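ok so a few of you asked what I've been doing with Skarex since May. Short version: grasp planner rewrite. Long version is this thread, get a coffee

Skarex is the piece that takes a wrist camera view plus a rough object pose and spits out a ranked list of grasps. The old one scored every candidate in one big loop and then picked the top. Fine for mugs. Terrible for anything thin, dark and slippery looking, like a candybar phone

the Nokia is my favorite test object now, and also my enemy. Almost black, rounded sides, hardly any depth cues once you're close. The old scorer loved putting the fingers way up near the logo, which is a great way to tip a phone over

new version samples 2000 candidates per object, throws out everything that hits the table, and then ranks what's left by how centered the closing line is. That last bit is the whole trick! Everything else is plumbing

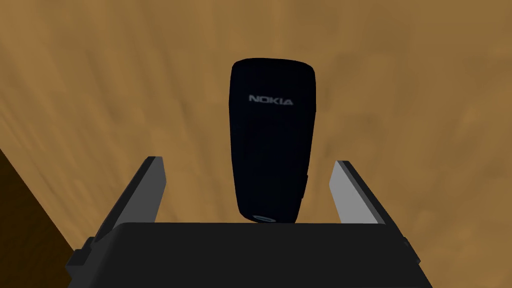
anyway, the approach controller. I split it into a coarse move and a slow final move, with a re-estimate of the object pose in between. Before that we trusted the first pose all the way in, and at the end you'd be off by just enough to bump the thing with one finger before the other got there

the re-estimate runs at 50 Hz, which sounds like a lot until you see how jumpy it is. I filter it pretty hard and only let the planner swap grasps if the new one beats the old one three ticks in a row. No more dithering – it used to flip between two nearly equal grasps forever and never commit to either

somebody in my replies wanted to know why I don't just train a policy end to end. I might! Narkard (our training stack) already eats the same observations. But I want a planner I can read line by line first, so when the policy does something weird I have a thing to compare it with

ok, sim stuff. All of this runs in our tabletop scene, both arms loaded, and each wrist camera gets its own stream. The tabletop texture was giving the segmenter fits. Brown streaks everywhere, and it kept proposing little blobs of wood grain as graspable objects. Seed 3206 was the worst, I have it memorized at this point

the fix was boring: fit the table plane first, mask anything that sits within 3 mm of it, THEN segment. I'd been doing it in the other order for weeks because that's how the old code did it and I never questioned it

the jagged edges you get on some boundaries in the render also made fake contours. I tried smoothing them and it made the good contours worse too, so that's reverted. For now the plane mask eats most of them and I've moved on with my life

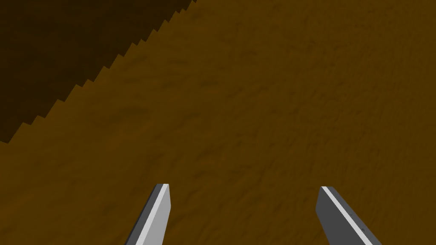 Does the planner need to know which hand it's planning for?

Only at the very end. Candidates are generated in the object frame and scored the same way for both hands, then a reachability check drops whatever the chosen arm can't get to. If both arms can do it, the shorter joint path wins.

next up is logging. Right now when a grasp gets rejected I write out one number and that's it, so debugging is me squinting at a total score and guessing which term tanked it. I want every term saved per candidate, plus the pose it was computed from. Disk is cheap, my evenings are not

also renaming a bunch of config keys, sorry in advance to everyone at the Fulham office with old launch files. There's a script that converts them. It handles everything except nested overrides, those you still have to do by hand

will post the scorer code once I've pulled the hardcoded paths out of it – there are more than I'd like to admit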